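Filed under: Student Work > Interiors & Everyday Spaces

My project was about how people use a big shared workroom, and whether moving the furniture changes anything. I spent June sketching floor plans and handed out 40 short surveys — I got 23 back, which I was pretty happy with!

The thing I kept noticing was the middle of the floor. People cross it all the time, so I left it open in my plan and kept the work tables over to one side.
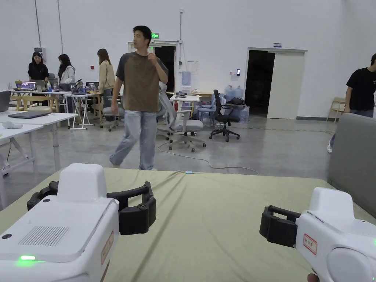 Does a cloth on the table make a difference? Most of the people who answered liked it, mainly for the quieter sound when you set things down, though it does slide and wrinkle.

My second plan (I called it Tritport, don't ask) adds one more tall padded panel so there's a calmer corner. The budget came to $145, mostly fabric. I'd still like to test it at 8 in the morning, when the room sounds totally different.

Comments

Wiroj Nuchit: Did you try clips for the cloth? We use them and they hold fine.

Vasilică Pîrvu: Love the open middle. Could you post the survey questions?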